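Notebook, Drundevton site, 4th March
Automation of the room turnaround, Brandel contract

Carried on from the December entries. Shift pattern unchanged, two crews, early and late. Baysal scheduling software is now live on both. It assigns rooms by checkout time and no longer by floor, so the crews walk more and wait less. Step counts to be checked before anyone calls that an improvement.

Task log to date: 349 entries, of which 131 are cloth handling (pick up, wipe, fold, drop in bin or hamper). Cloth handling remains the largest single category and the one with the worst spread in cycle time. Hard objects are well behaved. Cloth is not, and the log sheet has no column for "picked up twice", which the late crew has pointed out more than once. Column added today.

Pinch on textured white cloth over a lined bin: toothed pads grip the cloth, the free end stands up and folds over above the jaws. Release height still not standardized. Low table, so the operator's wrist angle is steep. Noted for the handle revision.

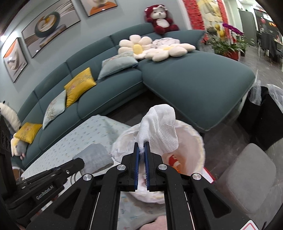 Does the crew lose hours when cloth handling goes over to the machine?
Hours stay as contracted through the trial. The 14 staff on the Brandel rota keep their shifts, and time freed from cloth work moves to inspection and restocking, which are paid at the same grade.

Remarks from the crews, collected at handover:
- Inspection is harder on the eyes and easier on the back. Two people asked to alternate by the hour. Baysal can't do this yet - it only swaps whole shifts.
- The early crew wants to know who signs off a room when a machine did part of it. Currently the last person out signs for everything. They object to that, and I agree with them. Raised with Brostiteck, no answer so far.
- Bin liners: crews tuck the rim under, the machine procedure assumes it is left bunched. Pick one.

Changes made today:
Drop point moved 3 cm toward the center of the bin opening in the written procedure. Cycle time now stopped at release and not at arm return, so older figures need a correction before comparison. Old sheets kept in the gray binder.

Open: sign-off rule, hourly swap in Baysal, liner rim, spare pads on order.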